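### 3.2 Stage management records at the Lusau

The second archive holds the prompt books kept by So-yul Heo over 12 seasons at the Lusau theatre. We coded 2,846 lighting and sound cues from 166 performances, marking each one as called on time, called late or dropped.
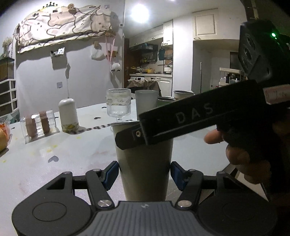

Figure 3

Late calls clustered in the first week of a run and fell off after that. Touring productions were the exception – at Ongart and Isine, late calls stayed level until closing night. Heo's margin notes blame short fit-up times, and the venue logs agree with her on this. Three productions had no usable log and were left out of the comparison.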